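How a Boxing Match Is Scored

A boxing match can end in several ways. Sometimes one boxer is knocked down and cannot get up in time. Sometimes the referee stops the match to keep a boxer safe. When neither of those happens, the match goes to the judges, and the judges decide the winner with numbers. This page explains how those numbers work.

Rounds

A match is divided into rounds. A round in professional men's boxing lasts three minutes. In professional women's boxing a round is often 2 minutes. Between rounds there is a rest of 60 seconds, when each boxer sits on a stool in the corner and the coach gives advice and water.

A bell marks the start and end of each round. Punches thrown after the bell do not count, and a boxer who keeps throwing them may be warned by the referee. Small matches may have four or six rounds. Big title matches usually have twelve.

The judges

Three judges sit at the edge of the ring, each on a different side. They sit apart for a reason. A punch that is easy to see from one side may be hidden behind a boxer's back from another. The judges do not talk to each other while the match is going on, and they do not share their scores. At the end of every round, each judge writes down a score for that round, and the paper is collected. The judge cannot go back later and change it.

The ten-point system

Most professional matches use the ten-point must system. The word "must" is there because the winner of a round must normally be given 10 points. The other boxer gets fewer.

If the round was close but one boxer was a little better, the score is 10-9. If one boxer was knocked down once and also lost the round, the score is usually 10-8. Two knockdowns usually make it 10-7. A round in which the boxers were exactly equal can be scored 10-10, but judges are told to use this score rarely.

A knockdown means that a boxer was hit by a legal punch and then touched the floor with something other than the feet. A glove or a knee on the floor is enough. If a boxer slips, or is pushed, it is not a knockdown and no point is lost. The referee decides which it was.

What the judges look for

Judges consider four things. The first is clean punching. A clean punch lands with the knuckle part of the glove on the front or side of the head or body. Punches that land on the arms or gloves are blocked, and they count for very little.

The second is effective aggression. Moving forward is only useful in scoring if punches land along the way. The third is defense, meaning how well a boxer blocks, ducks and steps out of range. The fourth is ring generalship, a long name for controlling where and how the match takes place.

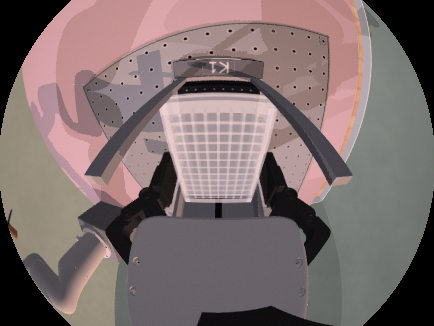 Clean punching usually matters most of the four. A boxer might throw 60 punches in a round and land very few of them. The opponent might throw 40, land more, and win the round. Throwing a punch earns nothing until it arrives.

Losing points for fouls

Some actions are against the rules. These are called fouls. Hitting below the belt, hitting the back of the head, holding for too long and using the head to bump the opponent are all fouls. The referee often gives a warning first. If the foul is serious or keeps happening, the referee can take away a point. The referee signals this to all three judges, and each score for that round goes down by one for the boxer who committed the foul. A round that would have been 10-9 can become 9-9.

Adding it up

When the last round is over, the scores of each judge are added separately. The three totals are never mixed together. Each judge's total picks a winner, or shows a draw, and then the three results are compared.

If all three judges picked the same boxer, it is a unanimous decision. If two judges picked one boxer and the third picked the other, it is a split decision. If two judges picked one boxer and the third had a draw, it is a majority decision. In all three cases, the boxer picked by at least two judges wins.

Worked sum

Two boxers, Kombo and Zadov, box a four-round match at the Flornolden hall on a Tuesday. The crowd is 3,706 people, and most of them are cheering for Zadov. Cheering is not scored.

One judge writes:
Round 1: Kombo 10, Zadov 9
Round 2: Kombo 9, Zadov 10
Round 3: Kombo 10, Zadov 8
Round 4: Kombo 9, Zadov 10

Kombo's total is 38. Zadov's total is 37. Each boxer won two rounds, but Zadov was knocked down in round 3 and lost an extra point there. On this judge's paper, Kombo wins by one.

The second judge also has Kombo ahead, 38 to 37. The third judge has Zadov ahead, 38 to 37. The result is a split decision for Kombo.

Words to know

Decision: a result given by the judges.
Draw: a match with no winner.
Foul: an action that is against the rules.
Knockout: a win when the opponent cannot get up before the referee counts to ten.
Scorecard: the record of a judge's scores.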